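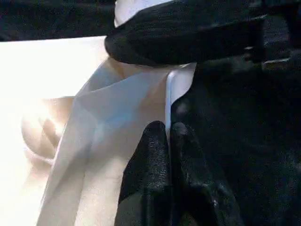

How often should sheer curtains be washed?

Twice a year is enough for most rooms. Kitchens, street-facing windows and homes with a smoker or a dog need it every two or three months.

Washing and Rehanging Sheer Curtains
By Gleice Lacerda

These instructions cover unlined sheers in polyester, voile and cotton blends. Silk, antique lace and anything with a "dry clean only" label should go to a cleaner. If the label is missing, wet a hidden corner of the hem with cool water and a drop of detergent, let it dry, and check for puckering or a water ring before going further.

What you need

Mild liquid detergent
A bathtub, or a washing machine with a delicate cycle
Mesh laundry bags with a zipper, one per panel
White vinegar
Two large towels
A vacuum with a soft brush
A step stool

Before you take them down

Vacuum each panel from top to bottom while it is still on the rod. Hold the bottom hem with your free hand so the fabric doesn't get pulled into the nozzle, and keep the suction on low. A sheer that looks gray is often just carrying dust, and dust turns to mud when it gets wet.

Measure the panel from the top of the rod pocket to the bottom of the hem and write the number down. You will want it later if the cotton shrinks. If the left and right panels are different, mark them with a safety pin in the top hem, one pin for left and two for right.

Taking them down

Lift the rod off the brackets and slide the panels off on a bed or a clean floor. Don't pull them off while the rod is still up. Take out every hook, ring, clip and weight, and check the hems for the small flat weights that are sewn in. Those can usually stay if they are plastic-coated. Bare metal ones will rust, so unpick the stitches and take them out. Clean the rod now, too. A damp cloth will do.

Soaking

Fill the tub with cool water to a depth of 8 inches and mix in the detergent before the fabric goes in. Use about half what the bottle suggests. I use Ullura, but any detergent without bleach or softener is fine.

Lay the panels in loosely and push them under with flat hands. Leave them for 28 minutes or so. I set the oven timer and do the windows in the meantime. If the water is dark when you come back, drain it and soak again in fresh water. Kitchen curtains nearly always need the second soak.

Yellowed polyester can be helped by adding 500 milliliters of white vinegar to a tub of plain water and leaving the panels in it for an hour. Don't use chlorine bleach on polyester, and never mix any bleach with vinegar.

Washing by hand

Move the panels up and down in the water. Don't rub, twist or wring. For a mark near the hem, put a drop of detergent on it and press it with your fingertips. Drain the tub with the fabric pushed to the far end, then rinse with cool water until there are no suds left. This takes longer than you'd expect with a rod pocket, which holds soap.

Washing by machine

Fold each panel into a loose square and put it in its own mesh bag. Use cold water, the delicate cycle and the lowest spin. Don't add towels or jeans to the load. A machine with a center agitator can tear light voile, and I would use the tub instead.

Drying

Roll each panel in a towel and press along the roll. Then hang it back on its own rod while it is damp. The weight of the hem pulls out most of the creases, and there is usually no need to iron. Put an old towel on the windowsill, open the window a little if the air outside is clean, and keep the radiator off until the fabric is dry.

Wood or unsealed metal rods can stain damp cloth. In that case dry the panels over a shower rail or a plastic-coated line in the shade.

Ironing, if you have to

Use the coolest setting and a thin cotton cloth between the iron and the curtain. Work while the fabric is slightly damp, from the hem upward. Keep the iron moving.

Rehanging

Before threading a rod through the pocket, slip a sandwich bag over the end of the rod and tape it on. It slides through without catching. Spread the gathers evenly from the center out, then pull the side hems straight.

For new sheers, buy a total width of at least twice the window. If they are cotton, wash them before you hem them, and leave the hem pinned for a few days before sewing.

Snags

Do not cut a pulled thread. Ease it back with a fine needle, working from the side of the snag toward the loop and taking up a little at each stitch. Small holes near the hem can be hidden by raising the hem above them, provided you raise the other panel to match.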